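Simulation first, or just buy the arm?
Arnside Makers Forum > Equipment and Budgets

briko_fan
Hi all! We have $3,000 to get a bottle and glass handling project off the ground, and I'd love to hear how you'd split it. My plan is a used workstation now, running the rendered kitchen we've been practicing in, and an arm next July.

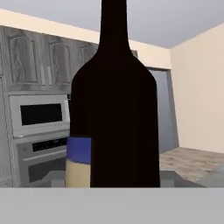

Page 2 of 5

alvar_l
Welcome! I'd go the other way and get the gripper early, even a cheap one. Glass is slippery stuff, and I've never trusted simulated friction – I lost a whole winter to it once. Briko will lend you a demo hand for 22 days if you ask nicely.

poonbuilder
Gently disagree with Alvar here. You can plan reach and counter height in software for pennies, and that decides which arm you buy.
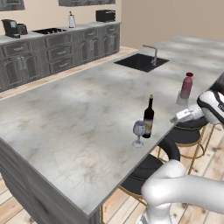 It also tells you how much clearance you want past the stools before you've spent a dime on a mounting base. Ours would have been the wrong size, and the restocking fee was $159.

alvar_l
Fair point on the base! I'd still hold back $55 for spare finger pads, though.

briko_fan
Thank you both, so helpful. Pads are going on the list, and I'll write to Briko tonight. 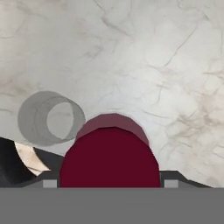

Simulated gripper view, maroon object between the fingers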